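Garment Care 1, Unit 4 handout: Folding Knits and Tops

I've folded shirts for a living longer than I'd like to admit (hello, Drekbridge outlet!), and I still say the fold starts in the air. Get two corners up, pull gently, and look at what the cloth is doing before you put it down.

Find your seams first. With a plain orange top like this one, no print to guide you, the diagonal seam by the sleeve-like part is your landmark. One corner sits higher than the other, so the folds run deep on one side and the bottom hangs uneven. Level the corners, then lower it.

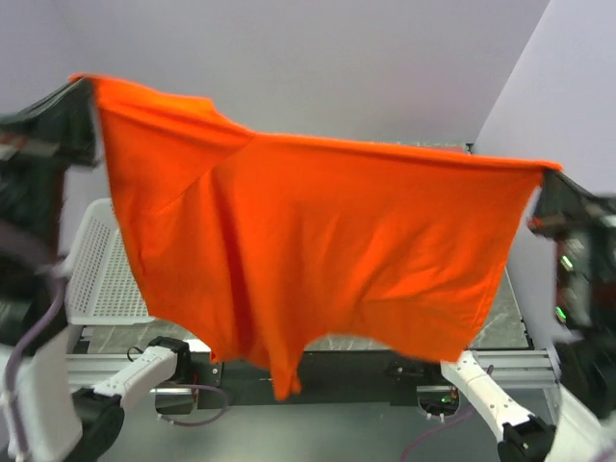
Practice for next time

Fold one top in under 60 seconds, then read Kavitha Thampi's notes on sleeves.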